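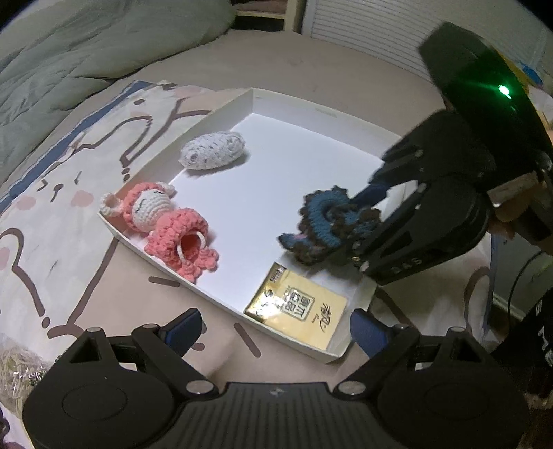 A crocheted doll in coral pink and white, with other items in a shallow box.

Stallholders selling crocheted and knitted toys at Lolline covered market will have to keep a written file for each design from April, under revised trading terms issued by the district council.

The terms apply to all soft toys offered for sale in the hall, including dolls, animals, rattles and comforters. They also cover toys sold as part of a gift set. Sellers must be able to produce the file on request, either on paper or on a phone, and must fix a permanent label to each toy giving the maker's name, a contact address and a batch reference.

Traders who do not have the paperwork by the start of the new season will be allowed to keep their pitch but not to display the goods concerned.

The council, which owns the building and lets its 48 pitches on annual licences, said the change brings the licence wording into line with duties that makers already have under general product safety law. Until now the licence has said only that goods must be "fit for sale", a phrase carried over from much older rules. The hall opened in 1821 as a corn exchange, and parts of the licence still refer to sacks, scales and the stabling of horses.

Habibur Sheikh, the council's markets and licensing manager, said the wording had become hard to enforce.

"If an officer asked for evidence that a toy had been assessed, the trader could fairly reply that the licence did not mention evidence," he said. "The new schedule lists what we expect to see. Most of the people who make toys for a living already hold it in some form."

What goes in the file

Under the schedule, a file has to contain a description of the toy with its finished measurements, a list of every material used, the supplier of each material, and a record of the checks carried out by the maker. Where a seller has changed yarn, stuffing or thread since the first version, the change must be noted and given a new batch reference.

The checks fall under the usual headings of small parts, seam strength, cords and flammability. For small parts, the concern is anything that can come away in a child's hand or mouth. Plastic safety eyes, beads and buttons are treated as attached components and must be pulled under a stated load. Features worked directly in thread or yarn are not treated as components, although the ends have to be secured inside the body so that they cannot be drawn out with a fingertip.

Seams are checked by the same method, with the load applied across the join. In crochet the weak point is normally where a limb or ear has been sewn on after the main piece was finished, and the schedule asks makers to record how each of these joins was made and with what thread. It does not specify a stitch.

Stuffing is covered by a separate paragraph. Loose fibre must be new, clean and traceable to a supplier. Reclaimed cushion filling, yarn offcuts and dried pulses are not accepted in toys for children under three. A tight stitch is expected, and the schedule suggests a smaller hook than the yarn band recommends where fibre shows through when the fabric is stretched.

Cords, ribbons and hanging loops have a paragraph of their own. The maker must record the free length of any cord, whether it can form a loop, and the age group for which the toy is intended. Cords added as packaging, for example to hold a tag, are not counted if they are removed before the toy is handed over.

Age warnings will not be accepted as a substitute for testing. A toy that is plainly suitable for a baby, such as a soft doll or a rattle, will be treated as a baby's toy whatever the label says. Items described as ornaments will be judged by appearance and by how they are displayed.

Costs

The main objection raised by traders has been the cost of outside testing. The schedule does not require it for every item. Makers may carry out the mechanical checks themselves, provided that they use a calibrated force gauge and write down the readings. Flammability is different: makers may rely on a certificate from the yarn supplier, but if there is none, a sample has to go to a laboratory.

The council has arranged for a set of gauges and clamps to be kept at the market office and lent to licence holders for a refundable deposit of £10. Loans will be for one day at a time, and the equipment will be recalibrated each year by Kodikara, the materials testing firm on the Skokano industrial estate. Kodikara will also accept yarn samples for burn testing through the market office, which will send them in batches so that carriage is shared between traders.

Dilani Nanayakkara, technical manager at Kodikara, said problems with handmade toys were more often found in the records than in the toys.

"We receive a well-made item with a file that describes a different one," she said. "The yarn has been discontinued, the maker has moved to another brand, and the certificate in the folder belongs to the old one. From a testing point of view that is a new product."

She said makers should weigh out and keep a short length of every dye lot they use, labelled with the date of purchase, and should photograph the inside of joins before the stuffing goes in.

Colour is a further point. Yarns of the same brand and composition can be grouped under a single certificate if the supplier states that it covers the full shade range. Metallic and coated yarns cannot be grouped with plain ones. Nor can brushed or chenille types, which have a raised surface and burn at a different rate from smooth yarn.

Online sales

The licence covers only goods sold in the hall, but many stallholders also list their work on Idusia, the online craft marketplace, and use the stall as a collection point. The council's view is that a toy handed to a customer on the premises has been supplied there, wherever the payment was made. Collection orders therefore fall within the schedule.

Toys sent out by post from a trader's home do not. Sellers are reminded in a note attached to the terms that general safety law still applies to them.

The treatment of gift sets was altered after a draft was circulated in the autumn. In the draft, every article in a mixed box needed a label if any one of them was a toy. The final version requires a label on the toy alone, and a sheet inside the box listing the remaining contents. Blankets and items of clothing in a baby set are dealt with under their own rules and do not need a toy file. Food in a set must be prepacked and labelled by its producer.

Second-hand toys are also outside the schedule, apart from those which have been restuffed or repaired for resale. A trader who replaces the filling of an old toy will be treated as its maker.

Inspections

Officers will make unannounced visits during trading hours. On a first visit they will ask to see the file for one design chosen by the officer and will compare it with the stock on display. If the two do not match, the trader will be given 6 weeks to put the file in order, and the design must be withdrawn in the meantime. A second failure on the same design will be reported to the licensing panel, which can vary or end a licence.

Where an officer finds an immediate hazard, such as a detached eye or an exposed wire, the item will be removed from sale on the spot. Pipe cleaners and other wire stiffeners are not permitted in any toy sold in the hall.

Mr Sheikh said the council did not intend to test stock itself as a matter of routine. Samples would be bought and sent to the laboratory only if there had been a complaint or if a trader's readings appeared to have been copied from one design to another.

Casual traders, who take a pitch by the day, will be asked to show a file when they book. The market office will keep a copy so that it need not be presented again unless the design changes. The same will apply to schools and charities that take a table at the winter fair — they had been exempt from most of the licence conditions until now.

A blank file in the form preferred by the council can be collected from the market office, which is open from 9am on trading days. Makers who already keep records in another layout may continue to use it if all the headings are present. Two drop-in sessions on labels and pull testing will be held in the upstairs room before the new terms take effect, and places do not need to be booked.

Licence fees for the coming year are unchanged.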